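Shape-sorting tray

A shape-sorting tray (also shape board, insert tray, pocket tray; in older Australian catalogues "posting block") is a thick block with recesses cut in its top face, each one made to take a piece of matching outline. Related to the shape-sorter box and the inset puzzle. Used as a toy, in early learning rooms, in hand therapy, and in workshops and labs as a fit test. Tray and pieces usually kept together as one set.

Contents
1 Terms
2 Construction
3 Pieces
4 Cradles and saddles
5 Layout of the top face
6 Use
7 Care and storage
8 See also

Terms

Recess, pocket, cavity and well all turn up in print and mean much the same. "Hole" strictly is for round ones but everyone uses it for the lot. The piece that goes in is a piece, block, plug or peg. Ng prefers "insert" for the piece, confusing, as foam suppliers call the tray itself the insert. This article uses tray, pocket and piece.

A tray differs from a shape-sorter box in that the piece stays visible after it is put in. In a box it drops through a slot in the lid and is gone until the lid comes off.

Construction

Closed-cell foam, moulded or printed plastic, or timber. Foam is the quiet one and is kind to floors. Timber lasts longest but swells in humid weather, and tight pockets get tighter. Plastic keeps its size best.

Pockets can be blind (with a floor) or through-cut. Blind pockets are more common in thick trays. Depth matters: too shallow and the piece tips over, too deep and small fingers can't get it out again. Some makers add a thumb notch beside the pocket for this. Others leave the piece standing proud.

Colour is normally one flat bright colour for the tray, with the pieces in something else. Green trays are popular as the pocket walls go visibly darker in shadow, which makes the outlines easy to read from above. Abelardo Sotelo's notes for the Avadura range argue for pieces all in one colour, so that the sorter has to go by shape. Multi-coloured sets let a child match by colour and skip the shape completly.

Pieces

Standard solids are the cylinder, cube, hexagonal prism and star prism. Rectangular bars are also common. Larger sets add odd ones: crescents, arches, half-pipes, notched blocks.

Cylinders give more trouble than they look like they should. Lying down, a cylinder shows a rectangle to the eye and rolls when touched. It has to be stood on end before it matches anything round. Sets with long pieces often supply a stand for this reason (see next section).
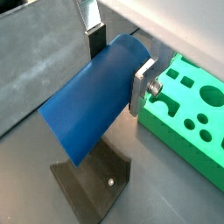
Curved blue piece above a black bracket, with the pocketed green block at right.

Finish is usually smooth and slightly glossy on plastic pieces, matte on foam. Glossy pieces are easier to wipe, harder to grip with damp hands. Edges should be broken lightly. A heavy bevel helps the piece find the pocket but hides a poor fit, so test sets tend to have sharper edges than toy ones.

Cradles and saddles

A cradle (saddle, rest) is a block or bracket with a concave top that holds a round piece on its side. Stops it rolling off. Also fixes the starting position, so the same task can be set up the same way again. Bought sets may include one; home-made sets mostly use a rolled tea towel.

The saddle may be a piece in its own right. In these sets the tray has a pocket with the saddle's outline, a rectangle with a half-round bite out of one long side. The saddle goes in last, once the cylinder is off it. Ebere Usman, writing on Wosby sets, calls this the "chair goes away too" rule and recommends it for children who like a job to have an end.

Black is usual for cradles, so as not to be mistaken for a coloured piece.

Layout of the top face

No fixed standard. Most layouts are loose rows, with the big pockets toward the middle and the small ones filling the gaps. Things to look for:

Near pairs. Two square pockets close in size, side by side. Deliberate. The smaller piece drops into either, the larger only into one, and the sorter finds this out at the end with the wrong block left over.

Clusters. Three small round holes in a triangle is a common one, for pegs. Usually read as a single shape at first.

Repeats. The same outline in two or more sizes, most often circles.

Oddities. Star or hexagon. Easy to spot, slow to seat. A five-pointed star goes in at five rotations, a regular hexagon at six, though both feel like fewer.

Orientation of the tray matters more than people expect. Turned end for end, a tray known by heart takes most adults noticeably longer. Justinas Paulauskas timed 46 adults on a Gruker tray both ways round and got this result with nearly all of them, the exceptions being left-handers, no explaination given.

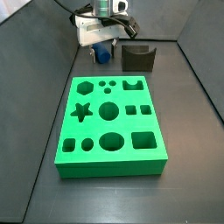
Use

Early learning. Offered from toddler age, with a few pieces out at once and the rest held back. Four is a good starting number. Oluwatosin Bako's kindy handbook suggests the circle first, on its own, then the square. Pieces small enough to swallow are left out for under-threes.

Hand therapy. Pieces are lifted with thumb and two fingers, turned in the air, lowered. The turning is the exercise. Foam trays are prefered here as a missed piece doesn't clatter.

Fit testing. Pocket clearances in workshop trays are kept tight and written on the underside.

Play at home. Mostly tipping it all out.

Care and storage

Foam: lukewarm water, mild dish soap, air dry upside down so the pockets drain. No dishwasher. Crumbs in the small holes come out with a cotton bud. Plastic: same, but tolerates a hotter wash. Timber: damp cloth only.

Store flat with the pieces in their pockets. A foam tray stored on edge under weight will take a lean and the pockets go out of shape. Dark marks on the rim of a pocket are rub from the pieces and mostly harmless. Torn corners can be glued with foam-safe contact adhesive, 300 grit paper for any lumps after.

Replacement pieces are sold singly by Wosby and Gruker. Not interchangable between the two: Gruker pieces are 2 mm wider on the square shapes. Ikechukwu Oyewole keeps a chart of which older Avadura pieces fit current Ng trays, last updated in June.

See also

Inset puzzle
Pegboard (toy)
Posting box
Tool foam
V-block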